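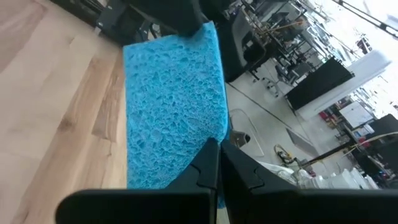 December 31, 2020

Last day of the year and I've spent most of it on my knees in the kitchen, scrubbing. Mum always said you mustn't carry old dirt into January, so the oven got it first, then the skirting boards, then that sticky shelf where the treacle lives. I had the radio on the whole time and sang very badly.

Ciarán Mac Mathúna rang at lunch from Silasby – first time we've spoken since August! He's given up on the big jigsaw (1000 pieces, nearly all of them sky) and has started walking up to Drarkmont every morning instead. Around four miles there and back, he says, and he's lost half a stone. I told him I'd found it.

Owen wants us all on the video call at 8 for a quiz. I've said yes, but if there's another round on motorway services I'm going to bed. There's a ham in, and the good cheese, and one bottle of fizz that I'm not sharing with a screen.

Still haven't done the bathroom. The tiles look worse now the kitchen's clean, so I've shut the door on them. Must ring the dentist on Monday and find the stamps.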